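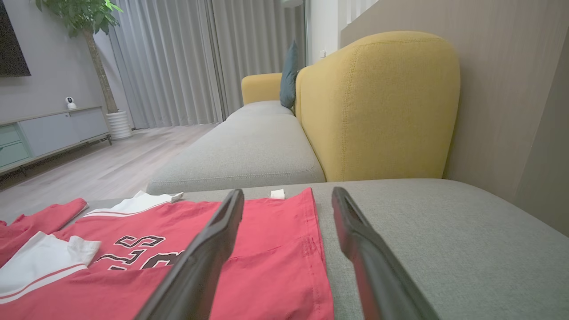 Amis Two-Seat Sofa, Light Gray
Reviewed by Kiri Treloar

I bought the Amis in February to replace a Villalba loveseat that had gone flat in the middle. It came in two boxes. Putting it together was easy enough, but the bolts for the back are hard to reach and I had to tip the whole thing forward to tighten them.

The seat is firm. It has softened a little since then, mostly on the side I use. The front edge is rounded and doesn't dig in behind the knees.

The fabric is a woven gray with a fine texture. It hides crumbs and dust well. It does not hide dog hair. I was worried about color transfer, as my son leaves his soccer clothes on it and everything he owns is red. So far there is no pink anywhere, but I would not leave a new jersey on it damp. 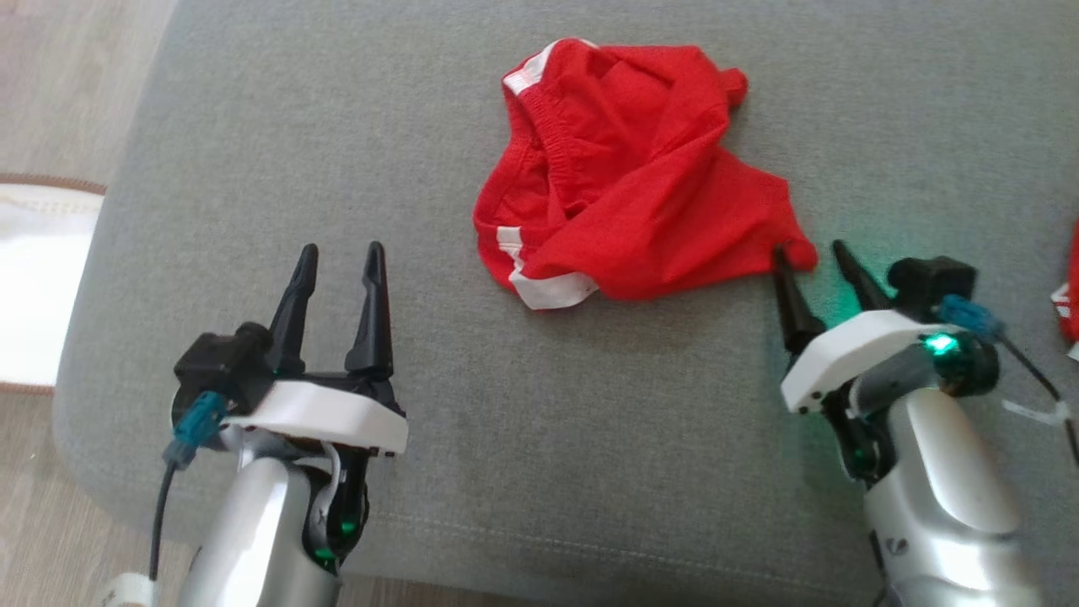 It is also a good height for folding laundry. The seat is wide enough to lay a shirt out flat, and the weave has enough grip that shorts and other small things stay put – my old sofa was slick and half the pile ended up on the floor.

Two complaints. The feet are hard plastic and slide on a wood floor, so I added felt pads. And the seat covers zip off but are very tight going back on. Allow 13 minutes per cover and some bad language.

I paid 700 for it. At that price I would buy it again, though I'd try the deeper Nirkis first if you are tall.

Contact | © Alach Home Reviews | Back to top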